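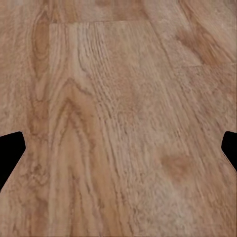 I've been meaning to write up the wood floor business since February, and now it's September 2024 and the tea is made and there's no excuse left. If you've been following along you'll know I've spent most of this year trying to get a policy to learn picking entirely in simulation, using nothing but the view from the wrist. No overhead camera, no depth, only what the hand sees between its own two fingers. I love this setup (it feels a bit like learning to pick up keys with your nose an inch from the table) and it has driven me up the wall.

For anyone new, the simulator is Serkora, and the training code is a pile of my own scripts that I call Mamo, after a cat who also ignored instructions. I started with plain gray surfaces like everybody does. The policy got very good on plain gray surfaces. Then I swapped in a wood texture, a nice honey-colored one with knots and big pointed arches in the grain, and it fell apart so completely that I spent an entire evening convinced I had loaded the wrong weights. I hadn't. I checked 3 times.

What I eventually worked out is that my policy had never learned what an object looks like. It had learned that anything darker than its background, sitting between the fingers, was worth closing on. On gray that's a perfectly good rule! On wood it means you go diving after every knot you pass. A soft brown blotch with blurry edges is, as far as a small network at low resolution is concerned, a very promising little item. I watched it try to pinch the grain over and over, so earnestly that I felt a bit guilty.

So the obvious thing was randomization, and I did the obvious thing. I put together 400 surface textures, a good part of them from a set called Adwood that I like because the planks all run in different directions and no two knots are alike, and gave every episode a fresh one. That helped. It didn't help as much as I wanted, and training got painfully slow, and for a few weeks I kept fiddling with learning rates in the hope that the problem would get bored and leave.

The change that made the real difference was much smaller, and I'm slightly embarrassed by how long it took me. I had never once shown the thing an empty surface. Every single training episode had something to grab in it, so of course it assumed there was always something to grab. Why wouldn't it? I added episodes with bare texture and nothing else, where the only right answer is to keep the gripper open and move on, and I gave a penalty for closing on nothing. I set it up so that 18 percent of the episodes were empty. I tried higher, and it turned timid and wouldn't close on anything, including a bright red cube, which was funny for an afternoon.

With the empty episodes in, the false grasps on wood it hadn't trained on dropped to 2 percent of attempts. I don't want to oversell that. It's one gripper model, one family of surfaces, and lighting that's far more even than anything in my kitchen. My simulated fingers are also flat black with no highlights at all, so the network gets a lovely clean silhouette on each side to orient itself by, and I suspect it leans on that more than I'd like. That's the next thing to mess with. I want to give the fingers some shine and some scuffs and see how much of my nice result survives.

The other thing on my list is texture sharpness. From this close up the wood goes smudgy, with the grain lines running together, and a real camera that near a real board would have its own sort of blur, probably a different one. I have no idea yet whether it matters. A reader on the Tastitz forum suggested randomizing the blur along with the texture, and I've got that running as I type this, with the fan going like a hair dryer.

If you've tried empty episodes in your own training I'd dearly love to hear what ratio you ended up with, and whether yours went timid too. Comments are open, and I do read them all, though it sometimes takes me a while to answer. I'll post the blur numbers once the run finishes.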